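To: members list
From: Algirdas Pärn, Events and Rules
Date: 22 August 2023
Subject: Re: Save files and the co-operative ladder

Dear members,

Thank you to everyone who wrote in after the last update to Hoderow. I am replying to the list as a whole, as several of the private messages raised the same points as the one quoted below.

> I have played the co-operative ladder with the same partner since the season opened. After the update our save would load for me as host but not for her as guest, and when we swapped over she was put back at the start of the Wallero chapter with none of her equipment. Are we expected to replay the chapter before our next fixture? Also, does the time limit still apply if the game closes by itself in the middle of a stage? The rules page says one thing and the fixture sheet says another.

The fault described above is known to us. It affects saves made in the Wallero chapter before the update where the two players used different difficulty settings. The host's copy is sound in all the cases we have looked at. The guest's copy loses its equipment list, and if that copy is then used to host, the chapter marker is lost as well. Members are therefore asked not to swap host until further notice.
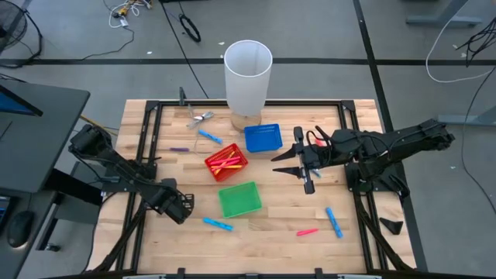 Chaturvedi Players' Association | Events and Rules Section

No pair will be required to replay the chapter. Where a pair can show from their results page that they had reached the lower harbour or beyond, they may start their next fixture from the section's own save, which carries standard equipment and 568 coins. This is slightly less than most pairs will have gathered by that stage, and we recognise that some will feel the loss. It is, however, the same for all, and the referees can check it quickly. Requests should be sent to me with both player names and the fixture number.

On the question of the time limit, the fixture sheet is correct and the rules page is out of date. The present wording of Rule 4 is as follows:

"Where the game closes without action by either player, the clock is stopped at the last checkpoint reached. The pair may resume from that checkpoint once. A second closure in the same stage is to be reported to the referee, who may order the stage to be replayed in full."

The rules page will be brought into line with this wording. Until then, please rely on the fixture sheet.
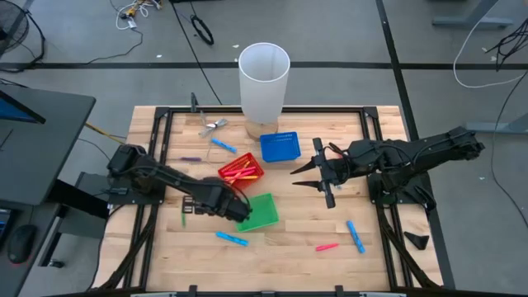 EVENTS AND RULES SECTION
Chaturvedi Players' Association

Several members also asked about the standings. The co-operative table currently lists 37 pairs. Results recorded between the update and the date of this message have been kept, with one exception: the score of 2,159 entered for the Jurkora stage has been set aside at the request of the pair concerned, who noticed that a bonus had been added twice. They will replay the stage at a time agreed with their opponents. The section is grateful to them for raising the matter.

Members who play Jurkora with a controller should note that the update has returned the button layout to its original settings. Custom layouts are permitted in all fixtures, as before, but macros and repeat-fire functions are not. If you use a custom layout for reasons of access, there is no need to apply for permission and referees have been reminded not to ask. 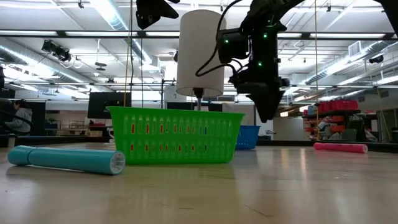
The closing date for outstanding fixtures in the first half of the season is unchanged. Pairs who have lost playing time through the save fault may ask for an extension of up to four weeks, and such requests will normally be granted where the opposing pair agrees. Where they do not agree, I will write to both pairs before a decision is made. The second half will end in December as planned, and the order of chapters will remain as published.

Finally, may I ask members not to post save files to this list. Attachments are removed by the list software, and two pairs have waited for a reply to files that never reached us. Please send them to the section address given on your fixture sheet, keeping the original file name.

Yours sincerely,

Algirdas Pärn
Events and Rules Section

--
You are receiving this message as a subscriber to the members list. To change to the digest, or to leave the list, use the settings page and allow one day for the change to take effect.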